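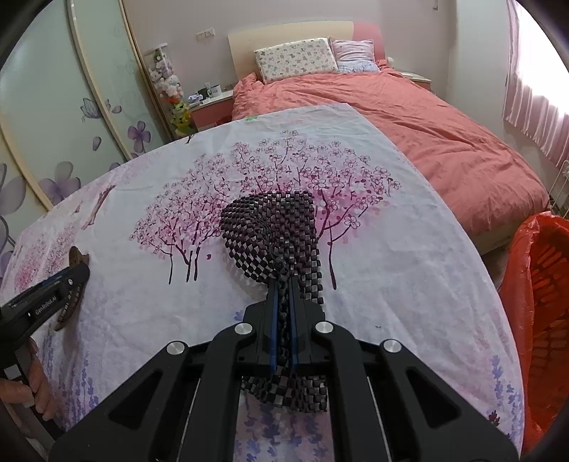 Reply from the Letton data desk: the upload is complete on our side, but 56 of the episodes were rejected at the sync check. Please do not delete the local copies until we say so.

Status: open
Priority: normal
Opened: 2023-06-12
Subject: left and right streams do not match, bedroom set

Thank you for the quick answer. I write down what I checked, in the order I did it.

The set has 3,437 episodes in total. All the rejected ones are two-hand episodes from the bedroom tasks, where one gripper works with the beaded seat cushion and the other holds the small wooden piece. The one-hand episodes passed, also those recorded in the same room.

1. Compared the start times of both streams. In the rejected episodes the left one begins later than the right one. The gap is not constant – it grows during the session.

2. Restarted both grippers and recorded 3 new episodes with the cushion over the bed. Same error on all of them.

3. Changed the memory card on the left side. No difference.

4. Looked at the finger width values. They are good on both sides, so I do not think the calibration is the problem.

5. Read the session log. The left unit lost its clock signal after episode 32 of the session and did not ask for it again. Before this point there are no rejected episodes.

Question to Letton: can the Bedero converter shift the left stream if I send the clock log with it? The episodes are useful for us. Soft things that fold over themselves are hard to get in good quality, and the Rillton training run needs more of them.

Reply from Letton: yes, but only if the gap is written in the log for every episode. Send one file first and we will test it.

Update: file sent, with the clock log in the same folder. The converter accepted it and the two streams now match at the first grasp. At the end there is still a small delay – I will try the option for linear drift and write the result in this ticket.

Waiting for: Dierckx, firmware fix for the clock request.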